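Erkberg 台面熨烫台 带抽湿 蒸汽一体
首页 > 衣物护理 > 熨烫设备 > 台面式

现货。Kundico 自有仓发出，下单后当天或者隔天走，看时间。
颜色：灰白 / 深灰（深灰缺货，补货时间等通知，别催，催了也没有）
台面宽：60厘米
整机重：13公斤
蒸汽档：6档
功率：2,000瓦
水箱：可拆，上面加水，带刻度窗
布罩：随机送一张原装棉罩，另有 Ghasemi 加厚罩可选，见下面

先说这是什么

放在桌上用的熨烫台。底下带风机，踩一下脚踏，台面往下吸，衣服就贴住不跑了。松开脚踏就停。旁边连着蒸汽发生器和熨斗，一根管子，一个插头，不用另外接水接气。

家里衣服多的，小裁缝铺，二手衣店，做手工改衣的，民宿自己洗床品的，都有人买。大酒店洗衣房别买这个，不够用，去看立柜那种，我们也有，在另一个分类。

跟普通烫衣板差在哪？普通板子蒸汽打下去，水汽闷在垫子里，烫完一面翻过来又潮了，叠起来放柜子里第二天一股味。这台是把水汽抽走，所以烫完那一下布是凉的、挺的。裤线尤其明显，衬衫门襟也是。羊毛外套翻领，以前要垫布慢慢压，现在喷汽，抽一下，定住，完事。

台面

金属网面，上头一层透气毡，再上头是布罩。布罩是抽绳的，绳头塞到台子后沿下面，别露在外边，露出来熨斗管子会勾到。左边窄头收尖，套袖子和肩膀用；右边是平头，放熨斗架。左撇子可以把熨斗架拆下来装到另一边，架子底下是两颗手拧的螺丝，不用工具。

毡子别洗。有人洗了，缩了，来问能不能单买。能单买，配件页有，但是真的别洗。脏了拿刷子干刷，翻个面继续用。

高度不能调。台面式的，桌子多高它就多高加上机身。站着用的话餐桌偏矮，厨房台面正好。坐着用就放普通书桌。桌子要稳，折叠桌不行，机子重，风机一开折叠桌会跟着嗡嗡响，时间长了往边上走。

桌面怕热怕潮的，底下垫块东西。机脚是橡胶的，不掉色，不过机身底部会散一点热出来，老家具漆面的自己掂量一下。

蒸汽部分

发生器在台子后面，独立的一块，卡扣接上去，也可以拆下来放地上，管子够长。冷机开到能出汽要等一会儿，指示灯从闪变成长亮就好了。没长亮之前按蒸汽，出来的是水，滴在真丝上就是一个印子。这条每个礼拜都有人来问，写在前面了。

6档怎么选，大概照这个来：
最低档 真丝、醋酸、薄人棉，反面烫，熨斗悬着不要压
往上一档 化纤、涤纶衬衫、校服
中间两档 羊毛、羊绒、针织、混纺外套
再往上 棉布衬衫、床单枕套
最高档 亚麻、牛仔、帆布围裙

不确定的料子从低往高试，找个缝头或者下摆里面先试一下。洗标上画叉的就别烫了，跟机器没关系。

熨斗底板是陶瓷涂层，别在拉链和金属扣上来回拖。划了不影响加热，但是薄料会挂丝。扣子绕着走，拉链拉上，盖块布再烫。

水用什么：自来水能用，硬水地区掺一半纯净水。不要加香水、柔顺剂、精油，一滴都不要。发生器里面糊了不在保修里面。喜欢有味道的，用 Jollix 那款熨烫喷雾，喷在衣服上，不是倒在水箱里，配件页有链接。 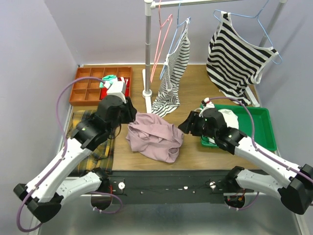 除垢。水箱旁边有个排水口，带旋盖。用完凉透再开，凉透，不是凉一点。下面放个盆，机身往前倾一点，水放干净，再倒点清水进去晃一晃再放一次。多久做一次看你那边水质，指示灯亮橙色就是催你做了，做完长按复位，灯灭。不复位它会一直亮，不影响用，就是看着烦。

水垢严重的用柠檬酸，配比写在说明书后几页。醋不行，味道散不掉，烫什么都是饺子味。

抽湿和风机

声音。这个问得最多，直说，有声音。跟家里吸尘器开低档差不多，一踩就有，一松就没。晚上在隔壁有小孩睡觉的房间用，我觉得不太合适。机器放在厚垫子上会轻一些，别拿毛巾塞后面的出风口，塞了会过热停机。

出风口朝后，离墙留一个手掌的距离。排出来的是湿热气，贴着墙纸吹，墙纸会翘。

脚踏是有线的，平的一块，鞋底踩就行，穿拖鞋也好踩。不喜欢用脚踏的，机身侧面有个常开键，按下去一直抽，烫床单的时候方便。烫细的东西还是用脚踏，想抽再抽，不然蒸汽还没进到布里就被吸走了，白打。

顺序是这样：铺平，打汽，手抹平或者熨斗带过去，松蒸汽，踩脚踏，等一下，再挪衣服。很多人忘了等那一下，急着拿起来，又皱回去，然后说机器不行。等一下。

几样常见东西的烫法，客服那边攒的，挑着看

衬衫：领子先烫反面再烫正面，从领尖往中间推，反过来推会在领尖那里挤出个褶。然后过肩，套窄头。袖口打开烫，袖子对着底缝铺平。最后前片后片。烫完挂起来，扣上面那颗扣子，别马上叠。

西裤：先烫裤腰和口袋布，口袋布翻出来单独烫，不然正面会压出口袋的印。裤腿内外缝对齐，从裤脚往上。裤线打汽之后踩住抽湿，手不要动。老裤线没洗掉的，先用汽把老线打散再压新的，不然两条线。

针织衫：不要压。熨斗悬在上面，汽下去，手拍一拍，抽一下。罗纹下摆和袖口不要打太多汽，会松，松了收不回来。起球的先去球再烫，反过来会把球烫扁，更难看也更难剃。

真丝：微微有点潮的时候烫最好，反面。垫一块薄棉布。不要往上喷水，会有水印，除非整件都喷匀。

床单被套：对折再烫，常开键按下去，从一头往另一头拖。下面放把椅子或者筐接着，别拖地上。

百褶裙：夹子。配件包里有细夹子，褶子夹好再烫，一段一段来。没什么捷径，耐心。

羽绒服：外壳皱的可以低档悬空打汽，不要抽湿，抽了绒会往一边跑。烫完拍松。

衬布和粘合衬：做衣服的会问。能用，先试一小块。压的时候不打汽还是打汽，看衬的说明，各家不一样。压住不要拖，抬起来再放下一个位置。压完踩抽湿让它凉透，再拿，胶没凉就拿会起泡。

布罩选哪个

原装棉罩够用。颜色浅，脏了显眼，可以机洗，低温晾干，不要烘。

Ghasemi 加厚罩，里面多一层，烫有纽扣有刺绣的东西好用，扣子能陷进去一点，正面不容易出印。缺点是抽湿会弱一点，毕竟厚了。做亚麻和牛仔多的不建议换，烫真丝羊毛多的可以换。尺寸是照着这个台面裁的，别的牌子台子套不上，反过来也一样，别的牌子罩子套这个也会皱。

有人问能不能自己做罩子。能，用纯棉，别用有涤的，高档汽下去会发亮发硬。后面配件页有纸样可以下载，打印的时候选原始大小，不要选适合页面，选了就小一圈。

箱子里有什么

熨烫台主机
蒸汽发生器带熨斗，管子已经接好
脚踏
熨斗架和螺丝
原装棉罩，已经套上
量水杯
细夹子一包
说明书，中文在后半本

没有延长线。不建议用延长线，功率2,000瓦，细线会发热。一定要用就买粗的，全部拉开，不要卷着用。跟电热水壶、空调、烤箱不要插同一个排插上。老房子跳闸的先看看那一路上还挂了什么。

安装

几乎不用装。拿出来，放桌上，发生器对准后面卡口推到底，听到一声响。脚踏线插侧面的孔，方向对了才进得去，别硬怼。熨斗架拧上。加水，水位不要过最高线。插电。

第一次用会有一点味道，是涂层和新毡子，开窗，找块旧布空烫一阵子就没了。第一次出来的汽里可能带点白粉末，也是正常的，对着旧布放掉，别拿好衣服试第一下。

搬的时候两只手托底，不要提台面窄头那边，那边是悬出来的，受不了力。发生器先拆下来再搬，水也先倒掉。13公斤一个人能搬，上楼梯还是两个人稳当。

收纳：竖起来放可以，窄头朝上，机脚那面靠墙。水箱必须空。有专门的防尘套，另卖，用旧床单盖也一样。

关于这次改版

老客户看这段就行。1月23日起发的都是新版，跟旧版差别不大：脚踏线加长了，水箱盖换成按压式的，旧版那个旋盖容易滑丝，熨斗手柄底下加了一条防滑。台面、风机、发生器没动，布罩毡子新旧通用。旧版水箱坏了可以直接买新版水箱装上去，卡口一样。旧版脚踏不能插新版，孔改了，这点不太好，跟厂里说过。

旧版去年11月停的，零件还会备，用旧版的不用急着换，好好的换它干嘛。

使用下来的话

产品这块是 Ehsan Hassanpour 在负责，他自己家里放了一台，下面是他写的，没怎么改：

“我以前用普通烫板，觉得够了。换这台之后烫衬衫快不少，主要是不用翻来覆去。最喜欢的是领子。最不喜欢的是水箱，加水的口开得小，用壶嘴粗的水壶会洒，我后来就一直用量水杯。噪音能接受，我一般白天烫。台面宽60厘米，烫双人被套还是要挪好几次，别指望一铺就好。毡子用久了中间会塌一点，翻面就行。家里只有几件T恤的人，我不觉得需要买。”

买之前想清楚的几件事

桌子放不放得下。机身后面还要留出风的地方，前面要留衣服垂下来的地方。拿纸板剪个大小摆一摆最准。

一直放外面还是用完收。要是每次都得搬出来搬回去，多半用几次就不想用了。最好有个固定位置。

主要烫什么。床品多过衣服，建议看滚筒的。全是外套大衣，挂烫机先解决大面，这台解决领子和袖子，两样配着用的也不少。只是出门前想把一件衬衫弄平，买个手持的就可以了，便宜很多。

常见问题

熨斗漏水？
温度没到就按了汽，或者水加过线了，或者档位开得太低但一直按着汽不放。先关汽，等灯长亮再来。还漏就联系我们，拍个视频，拍清楚是从底板漏还是从管子接头漏。

踩脚踏没反应？
线没插到底，占了大多数。其次是常开键按着。再其次是过热保护，后面出风口被堵了，挪开，等它凉，自己会恢复。

抽湿感觉没力？
布罩下面是不是又垫了毛巾毯子。拿掉。或者毡子太脏，堵了。再或者台面网眼里有线头，掀开罩子吸一下。

布罩发黄？
上浆喷多了，或者档位太高停在一个地方。上浆的话喷反面，等它渗进去再烫。发黄洗不掉，不影响用。

衣服上有亮印？
深色化纤和羊毛正面直接压就会。垫布，或者烫反面。已经有了的，打汽，拿软刷子顺着刷，轻的能退，重的退不掉。

可以不打汽干烫吗？
可以，蒸汽键不按就是干烫。抽湿也可以单独开。

可以只用发生器和熨斗，挂着烫吗？
可以，管子够。熨斗竖着也出汽。但熨斗比手持挂烫的重，举久了手酸。

管子烫手吗？
外面有套，会热，不至于烫。不要让它压在台面边上折死，折久了里面会裂。后面有根支杆把管子挑起来，那根杆子请装上，很多人拆了包装就当配件扔一边了。

能放在阳台用吗？
能，不淋雨就行。冬天没暖气的阳台，用完一定把水倒干净，冻了发生器会裂，冻裂不保。

发货和退换

大件，走物流，送到门口，送不送上楼看当地，要上楼的下单备注里写清楚有没有电梯。收到先看外箱，有破洞有压塌当着面拍照再签。里面的泡沫先留着，至少留到退换期过了，没有原包装寄回来路上摔坏算谁的，每次都扯不清。

没加过水的可以退。加过水的，有质量问题换新或者修，没有质量问题不退，因为已经算用过了。布罩、毡子拆了封的不退。

保修主机和发生器都包，布罩、毡子、底板涂层算耗材不包。水垢堵的不包，摔的不包，加了香水的前面说过了，不包。保修看订单号，不用留卡片，卡片丢了也没关系。

寄修之前先联系客服，别直接寄过来，直接寄来的我们对不上是谁的，会放很久。寄之前水倒干，倒不干的水在路上漏出来把箱子泡软，已经有过了。

配件（点进去看价格）

Ghasemi 加厚布罩
原装棉罩 替换装
透气毡 替换装
水箱 新旧通用
脚踏 新版 / 旧版 看清楚在下单
熨斗架
底板防亮罩，套在熨斗上，烫深色料用
细夹子 补充包
Jollix 熨烫喷雾 无香 / 淡香
袖板，小的，放在台面上用，童装和袖山好使
防尘套
除垢柠檬酸 小包

袖板和主机一起买有套装价，结账的时候自动减，不用领券。没减的话把两样删掉重新加一遍，购物车有时候抽风，技术在修。

深灰色到货提醒：页面右边填邮箱，到了会发一封信，只发一封。灰白跟深灰只是外壳颜色不一样，布罩都是同一种浅色，急用的就拿灰白吧。

批量的，裁缝铺和学校，走企业采购入口，别在这个页面一台一台下，价格不一样，发票也好开的多。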